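September
By L. Chu

Opinion: Stop moving the library

Third time in 11 years. That's how often the Nasthorpe branch has been packed up and shifted somewhere "more suitable," and now they want a fourth. Out to Drilton this time, next to the tire place, with parking. I have nothing against parking. I drive. But a library you have to drive to is a different thing from a library you walk past, and I wish the people drawing up these plans would spend one afternoon in the building before they decide it's in the wrong spot.

Go at 4 o'clock. School's out, it's loud, somebody's eating chips they shouldn't be. Kids come in because it's on the way home and it's warm. Take away "on the way home" and most of them won't come at all. Nobody's mom is leaving work early to run them over to Drilton for a book about sharks.

The consultants' report (39 pages, I read it, my own fault) says the current site has 2,707 active cardholders and that this is "underperforming." Compared to what? It doesn't say. It doesn't count the guy who reads the paper every morning and hasn't checked out a book in his life. Doesn't count people using the bathroom, or filling out job forms, or sitting there because the apartment is too small and the baby is finally asleep. No card, no scan, no visit. According to the report these people do not exsist. 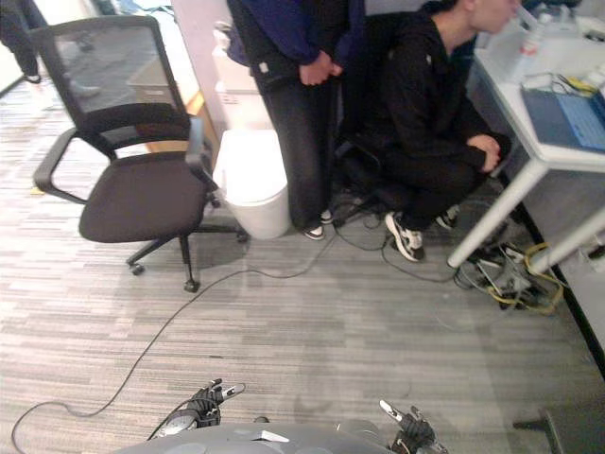
What gets lost every time is the habit. Places run on habit more than anybody wants to admit. Move a bus stop two blocks and half the riders are gone by spring. Same with a branch. And the new building always gets sold on what can be plugged in there, power everywhere, flexible space, rooms that do anything. Fine. I've been in flexible space. It's gray striped carpet with a long black cable snaking across it, and after a month you step over the thing without looking. I'd trade all of it for a front door on Pelik Street.

I know the arguments. The roof leaks. The heating is a joke. Rent goes up again and the Drilton lot is cheap. All true, I'm not going to pretend the old place is a palace. But fix the roof! Roofs get fixed all the time. We managed it for the ice rink, which is open nearly half the year and charges you to get in.

And please don't tell me about the shuttle. There was going to be a shuttle last time. It ran for one summer, it came when it felt like it, and then the sign was still up for years after with no bus attatched.

One more thing. The comment sheets are at the front desk, in the tray by the returns slot. They take two minutes. Write in pen, write your street on it, say how you get there and how long it takes. Do it before the end of the month, and if the tray is empty ask for more, they have a stack in back.

Contact the editor | Copyright Nasthorpe Letter, all rights reserved | Back to top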